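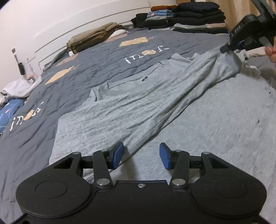 Lifting the fabric with the second gripper while the first waits over the cloth.

Folding With Hand Grippers: A Guide for Laundry Staff

Part of the folding work at Jendness is moving to the Sarnis folding arm. The arm learns from people who fold clothes with a pair of hand-held grippers, and that work is now a regular task on the staff schedule. This page covers how to do it and what changes in your shift. You don't need any experience with robots. You do need to know how to fold.

Before you start

Pick a bed or table you can reach across without leaning on it. Smooth the cover. A bedspread with a quilted surface is fine, and so is a printed one, but pull out any large wrinkles first. Move finished stacks to the far side so your elbows clear them.

Check both grippers. Squeeze each one a few times with nothing in it. The fingertips should meet evenly and open again when you let go. If a blue pad is peeling or has lint on it, clean or change it before you pick anything up. Start with plain tops and leave buttons and zippers for later.

Folding a top

1. Lay the garment down with the neckline open and facing away from you. Spread the body with the sides of the grippers, using light pressure.

2. Pinch one layer or two, and decide which before you close. A half-caught second layer is the most common mistake on the first day. If it happens, open the fingertips, let the cloth drop and pinch again.

3. Lift only as high as you need to clear the bed. Long creases will run out from the point you are holding. Leave them alone until the cloth is back down.

4. Hold the body in place with the other gripper, or keep it open and nearby, ready for the next pinch.

5. Bring the side in toward the middle, lower it and open the fingertips fully before you pull away. Pulling away too soon drags the fold.

6. Repeat for the other side, then fold bottom to top.

7. Flatten puckers last. Press beside a pucker and push outward. Don't pinch the top of it.
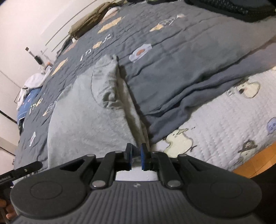 A bunched section like the one on the upper right of the garment needs to be opened out before the next fold.

Pace

Fold slower than you would by hand, at a speed you can hold for the whole set. A set is 24 garments. Take a break after each one, and stop early if your wrist or thumb gets sore. Put the grippers down on the bed, never on the clothes.

If you drop a garment or fold it badly, fix it with the grippers and keep going. The arm needs to learn corrections too. If you have to use your bare hands, mark that garment as void on the sheet and start it over.

What changes for you

Gripper sets count as normal paid hours. They replace part of your folding time and are not added on top of it. Nobody is scored on speed, and void garments don't go on your record.

The arm will take plain tops and towels first. Staff keep delicates, baby clothes, anything with stains or damage, and all final checks. Everyone who folds now will rotate through checking the arm's stacks from November. Expect to refold some of them, especially in the early weeks. Write down what was wrong in a few words, such as "sleeve out" or "collar under." Those notes decide which garments we fold in the next round.

Some people would prefer not to do gripper work. Tell your shift lead and you will stay on regular folding and sorting.

Questions about sets, pads or the rotation go to Fikri Wijaya at extension 333.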